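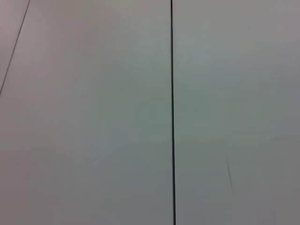
Ridgeway Two-Arm Software Group

Wunatus 6: planning and perception for two-arm cells

Wunatus is the software we run when two arms have to share one table and one soft, see-through, badly behaved thing. Release 6 is the one we've been wanting to put on this page for a long time, and we're really pleased with it!

It takes in the head camera and both wrist cameras, works out where it's safe to pinch, and plans both arms together as one problem. You write a task as a short script, and Wunatus fills in the paths, the grip timing and the stops.

What's new in 6

Plain-view handling. A wrist camera spends a surprising amount of its day looking at nothing much: a pale panel, a seam, a scuff. Older releases tried to find a grasp in there anyway and would sometimes fall in love with a straight dark line. Release 6 scores each view first, and a wrist view with too little to go on gets a low weight while the head camera carries the estimate. Seams in the background can be saved once as fixed lines and then ignored by the grasp finder.

Close-quarters planning. Gripper tips can now be given a shared zone where they're allowed to come very near each other, with the normal clearance kept everywhere else along both arms. Zip-lock bags are our favorite test for this, as the seal strip is narrow and both grippers want the same piece of it.
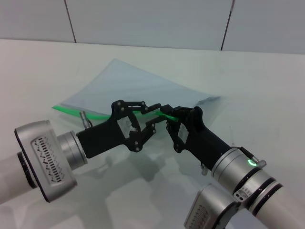

Coteck wrote to us that the shared zone was the first thing they switched on, and that they'd still like a way to shrink it partway through a task. We want that too – it's on the list for the next release.

Clear film. The new film model looks for colored strips, creases and shadow edges before it tries to fit an outline. It likes a strongly colored seal best. Fully clear seals work less well, and for those we suggest setting the pinch line by hand in the editor.

Replay. Every run is saved with all camera streams on one clock, so you can drag the timeline back and see what each camera had at the moment a plan was picked. The buffer holds 1000 plan steps by default. The view score is drawn under each stream, and you'll learn a lot just by watching it drop when a wrist swings off toward the wall. 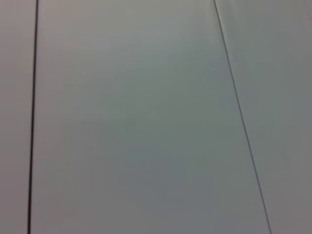
Arard asked in the user forum whether low-score views could be dropped from the log to save disk space. They can: set keep_low_views to off. The scores themselves stay in the log either way.

Good to know

Arms per cell: 2
Current build: 1232
Task scripts from release 5: load as they are, but shared zones have to be added by hand
Camera calibration: redo it after updating, before the first run

The updated manual went up in August, with a longer chapter on view scores and a starter script for bag seals.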